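Sports Writing and Club Culture
Notes for week five: how a club talks about its ground

Hello again, everyone. Last week we got as far as the matchday program and then ran out of time (my fault, I do go on about programs), so these notes pick up there and carry you into the reading by Sibel Tatlı.

Tatlı's piece follows the supporters of Putham through a season in which their old terrace was closed. She spent most of it standing with the same 20 or so people behind the goal, and what I love is how little football there is in it! You get the bus, the tea, the argument over who stands where, and only now and then a corner kick.
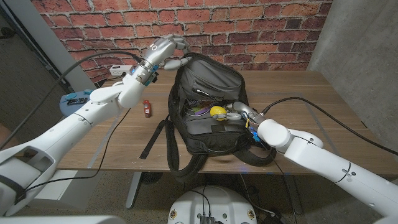

Please read it once for pleasure before you start underlining. Then go back and look at her verbs. Players in match reports tend to "unleash" and "slot" and "rifle," and Tatlı lets hers kick the ball. Ask yourselves what that does to the mood of a page, and whether you could get away with it in a 136-word report filed at the final whistle. I suspect you could, though some of you will disagree, and I look forward to hearing it.

A word about tense as well. Club histories sit in the past, previews lean on the future, and the live report wants the present. Taner Kozan mixes all three in his column on Kurtuluş, and it works because he always tells us which match we are at.

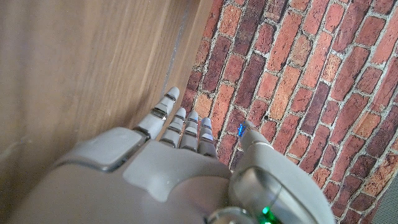
TRURKHOLM, March. That is how Kozan opens, with a plain dateline and then straight into the rain. Notice that he holds back the score until paragraph four. By then we know the goalkeeper's bad knee, the half-built stand and the club's rather hopeful plan for 2045, and we care about the result a good deal more.

For next time, write a page on any ground you know well, big or small. Bring two copies, and read chapter 18 if you can manage it.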